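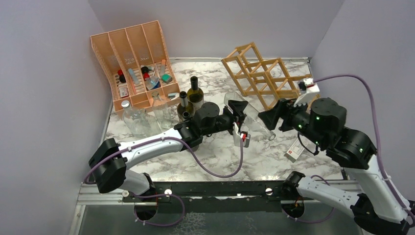 *A desk organizer with small bottles and vials in its slots.*

I'd been teaching sixth grade in Drorkdale for a good long while before I noticed how rarely I let a silence go on. I'd ask something, count to 2 in my head (if that), and then answer it myself. My students had figured this out. Why talk when she's going to do it for you?

So in March I tried an experiment of my own. Every discussion got one long pause, and I kept my mouth shut through it – truly shut, no hints, no eyebrows. The first day was awful! Kids looked at the clock, at their shoes, at me. By the second week a boy in the back row was arguing that the river in our Mota unit was the real main character, and three others wanted to fight him about it.

I also started reading their exit slips properly. We ended up with 186 of them, and I took the whole stack home and spread it over the kitchen floor. The short ones got to me most. "I had a thing to say but I was still building it," one said.

A teacher friend over in Tromum does this with math, and she swears the pause works even better when everyone has a pencil in hand. I'm trying that next, with the Lekow reading packet, which my class already hates – so we'll see.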